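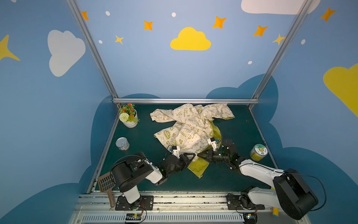
By Consuelo Villalobos
2023-06-19

The parents' group at Dewan Primary needed a new roof for its bike shelter, and it had tried cake stalls. The last one made enough for a box of screws. In September the group switched to a clothes collection, paid by weight, and has now banked £1395.

Chathurika Liyanage runs the collection from her garage. Families are given a sack, fill it at home and drop it at the school gate before the bell. A local merchant, Zakel, weighs the sacks and pays the school by bank transfer.

"We had 576 kilos on the first run," she says. "I had planned for one van and we needed 2."

Other groups in the area have gone a different way. The Culance swimming club sells seed packets, and the Flirkier brass band still does a sponsored play each spring. Both take orders in advance, so someone has to chase the money. With clothes there is nothing to buy and nothing to collect.
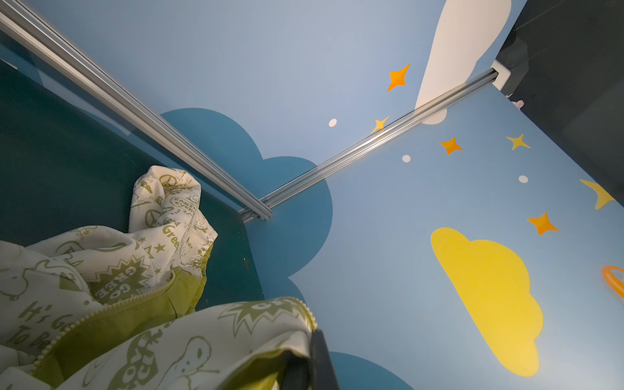

Sorting is where most of the work goes. Zakel pays the full rate only for clothes that can be worn again, and anything torn or stained goes in a separate sack at a lower price. Children's things come in by the armful, and printed pieces do well - a cream jacket with green drawings and "GO GREEN" lettered on it is the sort of thing that belongs in the full-rate sack. Odd socks, pillows and school jumpers with name tapes are kept out.

Liyanage's advice is to fix the date early and send the sacks home a fortnight ahead. Shoes should be tied in pairs. It also helps to ask the merchant for a written price per kilo, as rates move during the year.

The roof has been quoted at £2402, fitting included. The next collection is after the summer holidays, and sacks will go home in the first week of term.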